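2023-06-02

**Runlow return with second album "Wastitz", out in July on Addo Records**

It gives us enormous pleasure to let you know that Runlow, the four-piece whose first record kept so many of us company through a long winter, have finished their second album. It is called "Wastitz", after the village where nearly all of it was written, and Addo Records will release it in July on vinyl, CD and the usual digital services.

Those who know the debut will remember a fairly hushed affair, with acoustic guitars up close and the drums played mostly with brushes. The new one opens the windows a little. There is pedal steel on four of the songs, a borrowed Hammond organ on two more, and the harmonies, which were always the thing people came up to talk about after the shows, are stacked higher than before. If you grew up with your parents' country-rock records, you will feel at home by the second chorus.

Singer and main songwriter Viktória Hegedűs brought 16 songs to the first rehearsal, and the band spent a happy and occasionally stubborn spring getting them down to the ten that made it. "We kept the ones we were still humming on the drive home," she says. "There was a waltz I fought for very hard, and I lost, and the others were right – though I still play it when they're out of the room."

The album was recorded at Zono, a small studio above a former bakery, with everyone playing together and very few overdubs. The longest track, "Salt on the Stairs", runs just over 7 minutes and is the second take, complete with a chair creaking before the last verse. First single "Lantern Street" is a good deal shorter and a good deal louder, and radio copies are going out along with this letter.

Runlow will play the whole album at a release evening in the old assembly hall in Wastitz, which seats 147, and then head out on a summer run of clubs and small festivals. Support on most nights comes from friends of the band, and the full list of dates will follow shortly.

The first vinyl pressing is limited to 445 copies, each with a lyric booklet handwritten by Viktória. Orders are open now through the Addo shop, and there will be caps and tote bags at the merchandise table as well.

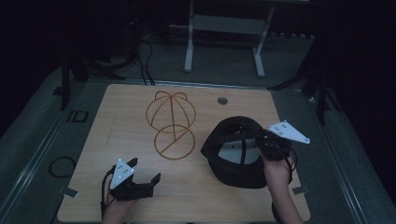
*Black baseball cap and wire hat stand.*

Review copies, lyrics and interview times with the band can be requested from the Addo Records press desk. Please tell us whether you would like a CD or a download, and do include a mailing address if it's the CD – we still enjoy a trip to the post office.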